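Coaching Youth Football, Unit 4: Teaching the Short Passing Game
Course notes, Romina Community Coaching Program

Welcome back, everybody, and thank you for the lively talk last time about warm-ups (I'm still getting emails!). Tonight we move on to the short pass, which I love teaching more than anything else in this course, so forgive me if I wander a little.

Start with the feet. A young quarterback wants to think about his arm, and you'll spend most of February bringing his attention back down to the ground. We use a three-step drop, then a small hitch, then the throw. Walk it first with no ball at all. When the steps look easy, add the ball, and only then add a receiver. 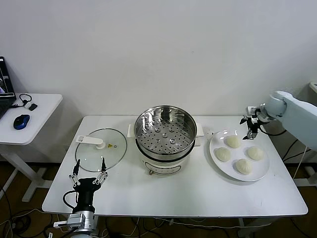 Steamer with its glass lid set to the left.

Next come the routes. Teach the slant, the hitch and the quick out, and leave the rest for later. Each one breaks at 5 yards, so the kids only have a single depth to remember, and the timing comes along much faster. I used to hand out a whole sheet of routes, and oh, the faces I got. 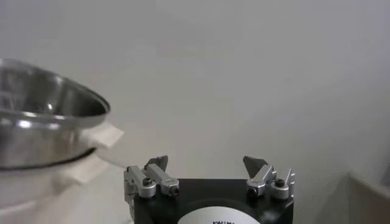
Donnie Gourlay wrote in after the last course that his receivers kept rounding off the slant, and that putting a cone at the break fixed more of it than all his shouting. I've borrowed the cone ever since, and I'd suggest you do too.

On to reading the defense. At this age I ask for one read: look at the nearest outside defender. If he backs up, throw underneath him. If he comes forward, look to the man behind him. Keep the drill to 8 players so everyone gets plenty of turns, and swap the quarterback often, even if you have a clear favorite for the job. 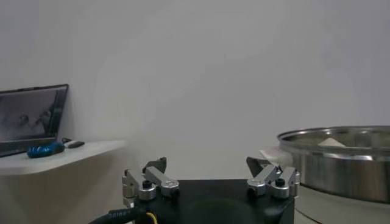

Benedetta Colombo thinks one read is too few for the older group and would add a backside receiver by midseason. She may well be right, and if your players are ready, go ahead and try it.

A word on throwing load. Keep a tally on your clipboard, with up to 100 throws a week for each passer, games included, and stop sooner if the elbow starts to drop. Tired arms pick up bad habits that take ages to undo.

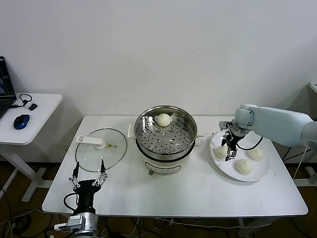
What should we do when it rains on practice day?
Run the footwork indoors without a ball, then let the receivers walk their routes while the passer calls out his read.

For next time, please draw up a practice plan of your own using the three routes, and bring a copy for your partner.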